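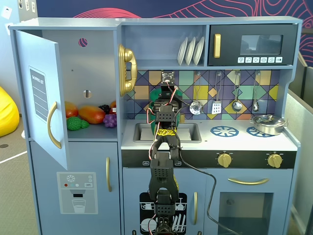
Vou contar aqui a minha experiência com as taxas das corretoras de cripto, porque perdi dinheiro com isso em fevereiro e talvez ajude outra pessoa. O português não é a minha primeira língua, peço paciência.

Eu tinha 309 euros em ether na Zorko. Queria passar tudo para uma carteira minha, da Sturnthorpe. Pensei que era uma operação simples.

A Zorko cobra uma taxa fixa de levantamento e, além dela, a taxa da rede. As duas aparecem em páginas diferentes. Eu só tinha lido a primeira.

Fiz a transferência em 3 partes, por medo de errar o endereço. Portanto paguei a taxa fixa 3 vezes. Foi uma prudência cara.
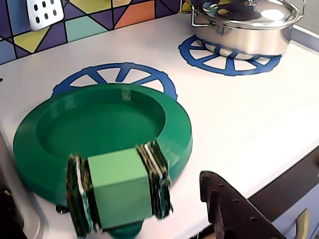 Cubo verde-claro por cima do prato verde.

Chegaram menos de 300 euros. O preço do ether quase não mudou nessa tarde, a diferença foi toda de taxas.

Escrevi ao apoio ao cliente. Responderam em 2 dias, com educação, e enviaram-me a tabela completa. Está tudo lá escrito, não posso dizer que me enganaram.

Agora faço assim: um envio pequeno de teste, depois o resto de uma só vez. E vejo antes o custo da rede, que de manhã cedo costuma ser mais baixo - pelo menos nos dias em que eu olhei.

Alguém aqui usa a Fledstead? Gostava de saber se a taxa de levantamento também é fixa ou se é uma percentagem.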